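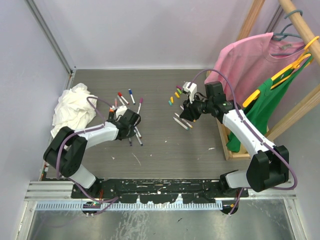

Flosness Storm Radio, Two Winters In

We bought the Flosness weather radio after the big windstorm that came through Grarley and took our power out for the better part of a week. I had been relying on my phone until then, like most people, and when the tower went down I had no idea whether the worst was over or still coming. My sister in Oddale swore by hers, so I ordered one that same month. It cost me $71, plus a little extra for shipping.

I've lived with it for two winters now and I'm very fond of it! The alert tone is loud enough to get me out of bed (and the dog under it), and you can set it to your own county, so you aren't woken up for every squall three hours away. Setting that up took me a good part of a Wednesday evening, mind you. The booklet is printed very small and the code for our county was on the last page, after all the ones I didn't need.

The crank works, though I wouldn't want to depend on it. Five minutes of steady winding gives me enough for a short forecast and a tired arm. I keep spare batteries in the drawer and save the crank for when those are gone. The little flashlight on the end is fine for finding the fuse box, and not much else.

I did look at the Rivas model before I bought, the one with the color screen and the rain gauge that sits outside. It's a lovely thing, but at $229 I couldn't talk myself into it, and my neighbor's has lost touch with its gauge twice in heavy rain.

My one real complaint is the antenna, which feels thin and has already picked up a bend. Reception is still clear in the kitchen, and poor in the basement unless I stand it on the window ledge.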